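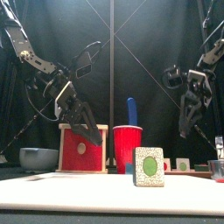

**Lumturie Grgić**

# Forrar con fieltro el frente de una caja con agujero redondo

Las cajas con un agujero en el frente sirven para muchas cosas: meter la mano y sacar papeletas, guardar bolsas, esconder una sorpresa para un niño. El frente de madera desnuda se ve pobre y suele dejar astillas en el borde del agujero. Un forro de fieltro lo arregla en una tarde. Yo uso fieltro rojo con un marco de listones claros, que es la combinación que mejor aguanta sin pintar nada.

El método vale para cualquier caja de frente plano. Las medidas de abajo son las de una caja mía de 200 mm de lado; si la vuestra es distinta, cambiad los números y seguid el mismo orden.

## Material

- Una caja de madera con el frente liso
- Fieltro rojo de 2 mm, un poco mayor que el frente
- Listón de madera clara de 10 mm de ancho, 800 mm en total para dar la vuelta
- Cola blanca de carpintero (tengo la de Dedero, pero sirve cualquiera)
- Cola de contacto en poca cantidad, solo para el borde del agujero
- Lija de grano 120 y de grano 240
- Cúter con hoja nueva, regla metálica, compás y lápiz
- Cinta de carrocero y un par de sargentos pequeños
- Un cuenco bajo y ancho para los recortes y las hojas usadas

## 1. Marcar y abrir el agujero

Si la caja ya trae el agujero, pasad al punto 2.

Trazad las dos diagonales del frente con lápiz flojo. Donde se cruzan va el centro. Para una mano de adulto hace falta un diámetro de 91 mm; para una de niño basta con 62. Dibujad el círculo con el compás y cortadlo con corona o con sierra de calar. Con la sierra hay que taladrar antes un punto de entrada, siempre por dentro de la línea.

Apoyad un taco de desecho detrás del frente mientras cortáis. Sin él, la cara interior se astilla, y en una caja cerrada luego cuesta mucho lijarla.

## 2. Lijar

Primero la de 120 en el canto del agujero, envuelta en un tubo de cartón. Después la de 240 por todo el frente, sin apretar. Quitad el polvo con un trapo apenas húmedo y esperad a que seque.

El interior lo dejo sin barniz. Una madera de tono beige pálido se ve bien a través del agujero y no compite con el rojo.

## 3. Cortar y pegar el fieltro

Cortad un cuadrado de 190 mm. Así queda cubierto hasta debajo de los listones pero no asoma por el canto - si asoma, se engancha con todo.

Extended la cola blanca en capa fina, con una tarjeta vieja. Si se ven charcos, hay demasiada y traspasará. Colocad el fieltro desde arriba y bajad con la palma, del centro hacia los lados. Poned un libro encima y esperad una hora.

## 4. Abrir el fieltro

Con la cola seca, pinchad el centro del agujero desde fuera y cortad hacia el borde. Luego seguid el canto de madera con el cúter casi plano. Cambiad la hoja si notáis que arrastra fibra.

Repasad el borde con muy poca cola de contacto, aplicada con un palillo. Todor Trajkovski, que me enseñó a hacer estas cajas, dobla el fieltro hacia dentro en pestañas. Queda más blando al tacto, pero con fieltro de 2 mm hace bulto y yo no lo hago.

## 5. El marco

Cortad los cuatro listones a inglete, con 200 mm en el lado largo. Probadlos en seco antes de encolar. Un hueco pequeño en la esquina se rellena con serrín fino y cola.

Encolad primero el de abajo, después los laterales y al final el de arriba. Sujetad con cinta en las esquinas y los sargentos en el centro de cada lado, con un cartón en medio para no marcar la madera. Dejadlo toda la noche.

## Mantenimiento

El fieltro rojo coge pelusa clara enseguida. Cinta adhesiva enrollada en los dedos y listo. No lo mojéis: algunos rojos destiñen sobre el listón y la mancha no sale ni lijando. Si el borde del agujero se levanta con el uso, otra gota de cola de contacto y cinco minutos de presión con el dedo.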